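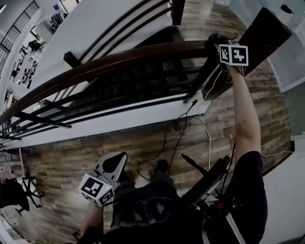 The landing, with the handrail sweeping around to its post.

Upstairs at Ekeo: A Small Gallery
Posted 21/12/2019 by Fatemeh Esfahani

People who visit Ekeo ask for pictures of the big room. They get the landing. The big room has been photographed to death by everyone who has ever rented it, and it always looks the same: tall window, shelves, somebody's coat. The upstairs gets ignored, and I have spent enough of this year going up and down to it with boxes that I feel it owes me a page of its own.

For anyone new, Ekeo is two floors and 2,157 square feet, a number I know by heart from the heating bill. The lower floor is where people do what they came to do. The upper floor is where they put what they brought. There is a staircase between the two, and it is much better looking than anything that happens at either end of it.

The architect, if there was one, was fond of curves. The rail bends around the stairwell in one long arc and the white wall follows along behind it, which makes for a lovely view and a terrible place to stand a bookcase. We own a bookcase. It lives in the basement now.

Everything else up here is straight, including the cabinet over in the corner, though not the black metal bars under the rail. The cabinet is tall and black and has a white cylindrical container beside it. I have asked what's in the container and received three different answers, so I have stopped asking.

You will also spot the cables. The white outlet box at the foot of the wall has a black one looping off across the floorboards and a white one hanging down next to it. We paid $225 for a cable tidying kit from Sastik last winter. It came in a handsome box. The box is very tidy.

As for the floor, the planks are gray and brown and have that weathered look people pay extra for. I'm told they hide dirt. They do, right up until the sun gets low in December, when you find out how much of it they were hiding.

Same railing, looked at from lower down. It's dark brown wood along the top and it gets a hand on it every time anybody goes by, so it is the one thing up here that could be called popular.
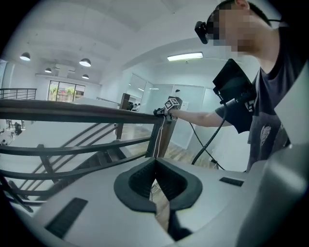

Notes on the Rail

Dusting it is easy. You start at one end, hold the cloth over the wood, and walk. The bars underneath are another matter. They run sideways, which means each one is a very long, very thin shelf, and dust treats it that way. I've tried a feather duster (moved it to the next bar down), a damp sponge (made paint) and an attachment called the Skiltix Slim that promised to reach up to 9 feet. It reached. It did not pick anything up when it got there.

What works is an old sock. I'm sorry to report this after the money we spent, but there it is. Put it on your hand like a puppet and go along one bar at a time. Talking to the puppet is optional and has been known to happen on the second flight.

A Soft Thing and a Chain

Last one. Knitwear, from fairly close up, with glasses and a good deal of ceiling for company. 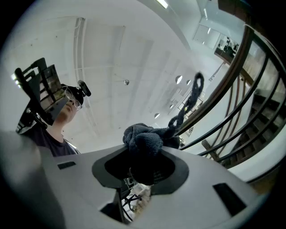

Lost property is the real business of any shared building, and ours has outgrown its basket. I've been through it twice this month and it fills back up overnight, mostly with gloves that have never met each other. Knitted things are the worst, as they all turn into the same gray lump the minute you pick them up. Take the dark gray one in the picture, bunched into a wad with its ribbing going every which way: I couldn't tell you from that what shape it would be laid flat, and I've folded a lot of laundry. The dark chain coming up out of it at least gives you something to hang it by, with a loop at the end, and I wish more clothing came so equipped. Hooks I can do. There's a row of them planned for the landing, on the one bit of wall that isn't curved, as soon as Wubshet sends over the right brackets and not another 300 of the wrong screws.

More pictures after the holidays, probably of hooks. If you've left a glove here, come by and look through the basket, and please take two.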